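Section 4: Caring for Your Vamow Table Top

Congratulations, the hard part is behind you! With the legs on and the top leveled, all that's left is getting the surface ready for everyday life, and keeping it looking good for years of breakfasts, homework and birthday cakes.
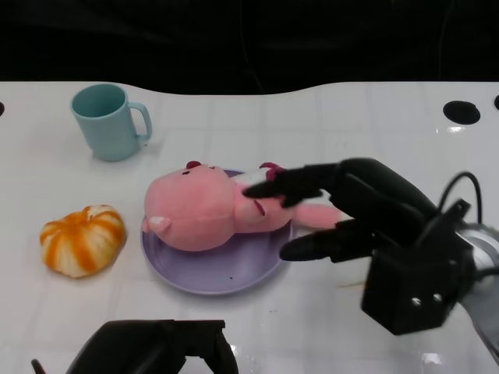 4.1 Before the first use

1. Let the adhesive under the edge trim cure for 21 hours. We know it's tempting to sit right down – please give it the full time.

2. Peel off the clear film, starting at a corner and pulling low and slow. Warm a stubborn patch with your hand and try again.

3. Wipe the whole top with a soft cloth, lukewarm water and a drop of dish soap, then go over it once more with plain water and dry it.

Note: A faint smell from the trim is normal at first and fades in around 2 weeks. Opening a window helps it along.

4.2 Everyday cleaning

1. Sweep crumbs off with a dry cloth before you wipe, so they don't get dragged across the finish.

2. For tomato sauce, turmeric, crayon and the like, mix baking soda and water into a thin paste, leave it on for 4 minutes and rinse. You may need a second round on older marks.

3. Dry the surface well, especially along the edge.

CAUTION: Never use steel wool, scouring powder or oven cleaner. They will dull the surface for good, and the warranty does not cover it.

CAUTION: Always put a trivet under pots and baking dishes straight from the stove or oven.

4.3 Small scratches

Rub a little Brosum polish (one small tube is packed with the hardware) into the scratch with a fingertip, in circles, then buff with a dry cloth. Deeper scratches need the repair kit, part 17 on the parts list, which you can order from our Grorkstead workshop.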